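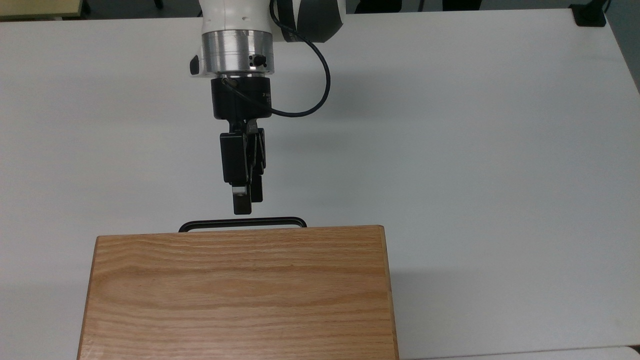

The arm at Tetteh's, above the oak box and its handle.

Kwadwo Tsikata has a theory about robots, which is that most of what goes wrong with them is cable.

He has been looking after the arm in the back workshop at Tetteh, the box makers in Stutthorpe, for long enough to have earned an opinion. The gripper's cable leaves the coupling, swings out to the side and climbs back toward the joint, and the size of that loop is a matter on which he can speak for a good while. Make it too short and the wrist tugs on it at the end of a turn. Make it too long and it finds something to catch on, usually at ten to five.

"You set it, you turn the wrist all the way over, you watch it," he says. "Then you do that again, slower, and you see what you missed."

The job sounds like nothing much. The arm comes down, the two fingers close on the handle of a box, and the box goes to the next bench. Ewurabena Ofori, who runs the workshop, was told by the installer from Tornbridge that it would take an afternoon to set up. It took 13 days.

The handle was most of the trouble. It is a thin loop of black metal that lies nearly flat against the lid, handsome on a shelf and a nuisance to pick up. Come in high and the fingers shut on air. Come in low and the tips meet the oak, and oak keeps a record. Ofori has a shelf of early lids she calls the archive.

Tsikata's answer was to teach the approach in two moves, a quick one to a point over the handle and a very slow one from there. He checks the lower point every morning with a scrap lid and a strip of paper. If the paper slides under the fingertips, work starts. If it sticks, he gets out the hex keys and everyone else puts the kettle on.

Every 300 cycles he wipes the fingertips, looks over the pivots and tries the plug at the coupling with his thumb. The manual has a schedule of its own. He has read it, he says, and wishes it well.

Nii Tetteh, whose name is over the door, was against the whole business and now brings visitors in to see it – 6 of them on the morning I was there, all from Nellmont, all standing slightly too close. The arm lowered itself toward the handle at the speed of a man getting into a cold bath. Tsikata was watching the cable.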